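Vallham 628 Edge-Joined Maple Worktop Board

Product code: VH 628
Range: Vallham boards and tops
Availability: made to order, dispatched from Grudside

Summary

The 628 is a solid maple board for bench and table use, glued up from parallel strips with the grain running along the length. It is supplied flat, square-edged and oiled on all faces. It has no feet, handles or juice groove. The same section is sold in longer lengths as the 628L for use as a fixed worktop.

The board is intended for food preparation, light craft work and general protection of a surface underneath. It is not a chopping block. For cleaver work and repeated heavy blows, use an end-grain block from the Wistumska range.

Dimensions and tolerances

Length: 628 mm
Width: 420 mm
Thickness: 28 mm
Length and width tolerance: plus or minus 2 mm
Thickness tolerance: plus or minus 0.5 mm
Edges: square, with a 3 mm rounded arris on top and bottom
Flatness on dispatch: no more than 1 mm out over the full length
Weight: 5 kg

Weight varies with the timber. The figure above is the shipping weight used for carriage and includes the carton.

Timber

All strips are hard maple, kiln dried to between 7 and 9 per cent moisture content before machining. Strips are cut from full boards and run the whole length of the product. There are no finger joints. Strip widths are not matched and will differ within one board and from one board to the next.

Colour is not graded. Maple sapwood is pale cream, and heartwood ranges from light tan to mid brown. Both are used. A board may therefore carry a darker strip beside several pale ones, and this is not accepted as a reason for return. Customers who need an even pale colour should order grade S, which is selected by hand and carries a surcharge. Grade S is not available in the 628L.

Small pin knots up to 2 mm across are allowed on the underside. Open knots, splits, bark and filler are not allowed on either face.

Glue and finish

Joints are plain edge joints, clamped cold. The adhesive is a cross-linked PVA rated D3 for resistance to moisture. It will stand up to washing and wiping, but it will not stand up to soaking.

The finish is two coats of food-safe mineral oil, with a top coat of oil and beeswax. No varnish or stain is used. The oil deepens the colour slightly, and the difference between sapwood and heartwood becomes easier to see after the first few weeks. Uncoated boards can be supplied for customers who wish to apply their own finish. These must be sealed before use and are sold without the flatness guarantee.
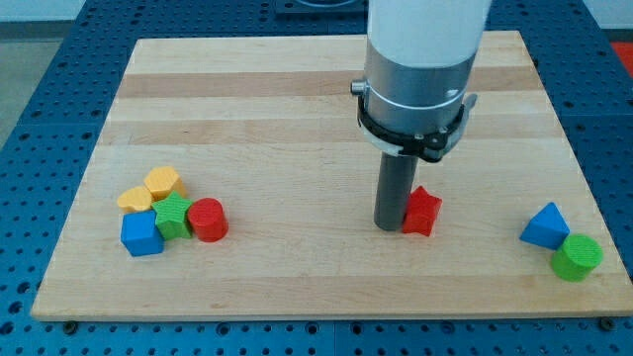
Movement in use

Wood takes up and gives off moisture across the grain. A board of this width can be expected to change by up to 3 mm between a heated room in winter and a damp one in summer. Movement along the length can be ignored.

Cupping is nearly always the result of one face being wetter than the other. Stand the board on its long edge to dry, with air reaching both faces. If a board has cupped, lay it with the hollow side down on a dry, level surface and leave it for two or three days. Do not put it near a radiator and do not clamp it. Most boards recover. Those that remain more than 2 mm out can be planed, but this removes thickness and should be left to a joiner.

When the 628L is fixed to a frame, use slotted brackets or turn buttons. Screws through round holes will hold the timber still and cause it to split along a joint line or through a strip. Glue must not be used between the top and the frame.

Cleaning and oiling

Wipe down with warm water and a little washing-up liquid, then with a clean damp cloth. Dry at once. Do not put the board in a dishwasher or leave it standing in a sink. Bleach will lift the grain and turn the surface grey.

Oil once a week for the first month, then every five to six weeks, or when water no longer beads on the surface. Use mineral oil only. Olive, sunflower and other cooking oils turn sticky and will smell. Apply to both faces and all four edges, leave overnight and wipe off what has not soaked in.

Light scratches can be taken out with 180 grit paper followed by 240 grit, always along the grain. Re-oil afterwards. Stains from beetroot, turmeric or wet iron go deeper and may need a cabinet scraper.

Options

628 standard, oiled
628 grade S, oiled
628 uncoated
628L, cut to length up to 2400 mm, oiled
Hanging hole, 25 mm, one corner
Silicone feet, set of four, screw fixed

Fitting feet limits the board to one working face. The feet are supplied loose with stainless screws, and pilot holes are not drilled unless asked for on the order.

Ordering and lead time

Standard boards leave Grudside within five working days. Grade S and cut lengths take three weeks. Orders for more than 20 boards are made at the Grīnberga shop and are shipped on a pallet; carriage is quoted separately.

Cut lengths cannot be returned unless faulty. Standard boards can be returned unused within 30 days. Damage in transit must be reported within two days of delivery, with the carton kept for inspection.

Changes to this page

The adhesive was changed from D2 to D3 in April. Boards made before the change carry a stamp without a letter, and current boards are stamped with the letter K on one end. The care instructions are the same for both.

Technical questions about the 628 and 628L go to Reet Rebane at the Grudside office. Please give the stamp and the order number.

Page revised Wednesday, November 28, 2018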